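Skonum Tabletop Handling Set: Data Card

Version of July 27, 2025
Maintained by the Skonum working group, Lillesport

Scope

The set contains 2,144 recorded episodes of household objects being placed, lifted and sorted on a table. It supports the Bendham rules for recording and labeling, which apply to every site that contributes. Sites that cannot meet a rule must say so in the episode notes before upload.

Recording rules

The camera is fixed before the first episode of a session and is not moved until the session ends. If it is moved, a new session number is required.

The table is cleared of any item that is not part of the task. Small marks and crumbs are permitted — they must not be edited out afterward.

Operators keep hands out of the work area from the start signal to the stop signal. The stop button stays within reach at all times.

Labeling rules

An episode is marked complete only if the object is at rest and released. Dropped objects are labeled as dropped, even when they land in the right place. Each episode is read by two labelers; disagreements go to the Poduval site for a final decision.

Known limits

Plates and racks are over-represented. In 185 episodes the rack hides part of an object, and the outline labels there are less reliable. Lighting differs between sites and has not been corrected.

Changes

Release 5 replaces release 4. The next review of the rules is planned for September.

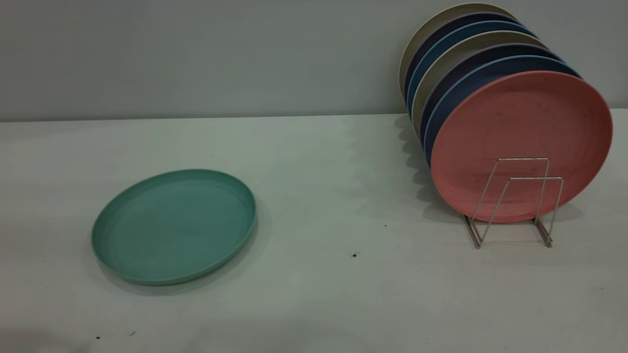 Dish rack task: green plate on the table, seven plates in the wire rack.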